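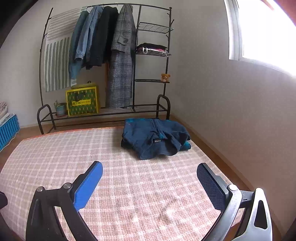
Folded dark blue garment on a plaid rug.

Slide 1. Local dispute panels, Wandura and Flerness
Speaker: Ketill Fogh, 6th October
Keep the intro under a minute. Handout has the district map.

Slide 2. Caseload
149 complaints lodged with the Wandura panel since June. Most concern fences, shared water or stock on roads. Land title matters go to the district office and are excluded from the count.

Slide 3. Procedure
Complaint recorded in writing. Both parties notified separately. First sitting within 20 days. Either party may ask for a different mediator once.
Pause for questions on notification.

Slide 4. Flerness water roster
300 households on one line. Roster redrawn by street after two sittings. Labour for the second tank is still in dispute, so don't report it as settled.

Slide 5. Records
Panels use the Adeleke form, revised edition. Older forms have no field for a prior complaint between the same neighbours. Show both side by side.

Slide 6. Requests to council
Travel allowance for mediators. A second sitting room at Duditz. Take questions, then hand back to the chair.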